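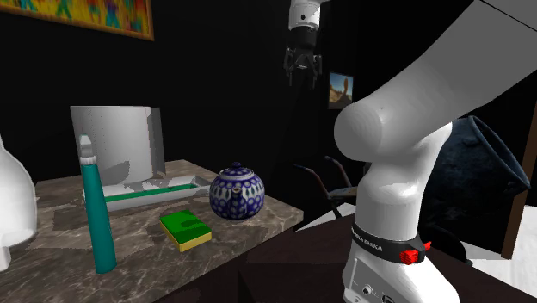
According to Noemí Bañuelos, most of the marble tables reported to her as stained are not stained at all. The dull rings are etch marks, places where acid has dissolved a thin layer of the surface, and no stain remover will lift them.

"A stain is something added to the stone," she said. "An etch is stone that has gone. People treat the second as if it were the first, usually with vinegar, and then they have a larger etch."

Varnevetti, the refinishing shop where she has worked since it moved to Ulen, logged 1,368 service calls on calcite-based stone over the period we discussed. Etching was the main complaint in 79 percent of them. The other 21 percent covered oil stains, rust, chips and failed seam adhesive.

Sealing does little to change the first figure. A penetrating sealer sits in the pores and slows the absorption of liquids. It does not cover the calcite at the surface, so lemon juice or wine reacts with a sealed top much as it would with a bare one. Bañuelos still applies sealer, mainly against cooking oil.

"I tell customers it buys time for oil and coffee. For acid it buys nothing."

Her test for whether a top needs resealing is a spoonful of water left in place and then wiped up. If the stone underneath has darkened, it is absorbing. She repeats the test in several spots, as veins and the surrounding ground can take up water at different speeds.

On finish, she prefers honed to polished for any table used for meals. Both etch, but the contrast between damaged and sound areas is lower on a honed surface. A honed top can often be evened out on site with abrasive pads. A mirror polish takes more stages, and the last of these is slow. She allows 75 minutes for a single ring on a polished table, including masking and cleanup.

For daily cleaning she recommends a pH-neutral soap, well diluted, followed by clean water and a dry cloth. Soap left to dry builds a film that customers mistake for wear. Spray bottles are fine if the contents are known. One call in Ponce came down to a bottle that had been refilled with descaler and put back under the sink.

Asked about topical coatings, she was cautious. They do block acid, but they scratch, and a scratched coating has to be stripped before the stone can be worked.

"It is a different material on top of the one you paid for. Some people want that. I ask them to look at a coated sample first, in daylight."

Reading time: 3 minutes

Print this article
E-mail this article

Recent items
Poultices for oil stains: mixing and dwell time
Quartzite or marble? Two scratch tests
Rorkura quarry reopens its lower bench
Replacing seam adhesive in older countertops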